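Getstead Tabletop Kit: Set-up and Recording Guide
Section 4. Recording Example Episodes

4.1 Purpose of this section

This section describes how to record example episodes for the Pandetley learning module. The operator guides the arm through a task, and the module stores the joint positions and camera video together as one episode. Calibration (Section 3) must be completed before any episode is recorded.

4.2 Preparing the work area

1. Place the arm near one edge of the table and tighten the base clamp.
2. Route the power and data cables away from the path of the gripper.
3. Set up the camera and confirm that the full reach of the arm is visible in the preview window.
4. Place the task objects on the table within reach of the gripper.
5. Start the Jakis recorder and wait until the status line reads READY.

CAUTION: Keep hands and loose clothing away from the arm whenever motor power is on. The joints may move without warning when the recorder connects.

NOTE: Do not move the camera between episodes of the same set. If the camera is moved, close the set and open a new one.
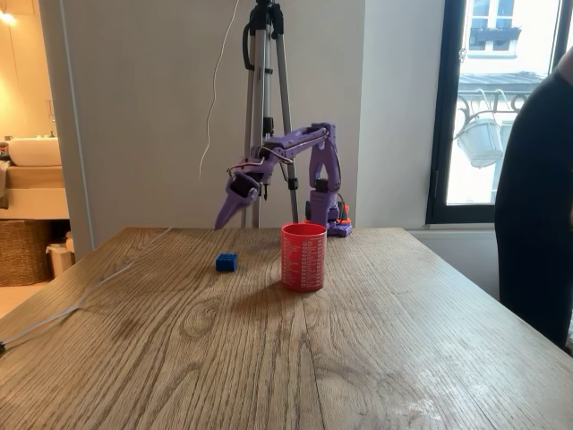
Each task is defined by one object to be grasped and one place to which it must be delivered. Write the task sentence before the first episode and keep the same wording for the whole set. With a blue brick and a red measuring cup on the table, a suitable sentence is "Put the blue brick in the red cup." Name each object by color and kind. Terms such as "the left one" must not be used, as the layout changes between episodes.

4.3 Recording an episode

1. Move the arm to the rest position.
2. Enter the task sentence, or select it from the list of recent tasks.
3. Press R to begin. A short tone confirms that recording has started.
4. Guide the gripper to the object at a steady speed. Close the jaws fully before lifting.
5. Carry the object to its destination, open the jaws, and return the arm to the rest position.
6. Press S to save the episode, or D to discard it.
7. Change the position and angle of the object before the next episode.

NOTE: Allow 2 seconds of stillness at the start and end of every episode. The module uses these intervals to align the video with the joint data.

CAUTION: If a motor becomes hot to the touch, switch off motor power and let the arm cool before continuing.

4.4 Episodes to keep and episodes to discard

Keep an episode in which the first grasp fails and a second grasp succeeds. Such episodes help the module learn to recover. Discard an episode if the object leaves the table, if a hand touches the object, or if the recorder reports dropped video.

The reference set supplied with the Calimlim task pack contains 261 episodes of a single task. Smaller sets may be used for a first trial, but results will vary with lighting and object placement.

4.5 Closing a set

1. Select File, then Close Set.
2. Review the summary and confirm that the episode count matches the session log.
3. Copy the set to the storage drive before disconnecting the arm.

If the summary shows error 1382, one or more episodes have no task sentence. Open the episode list, add the missing sentence, and close the set again. Training is described in Section 5.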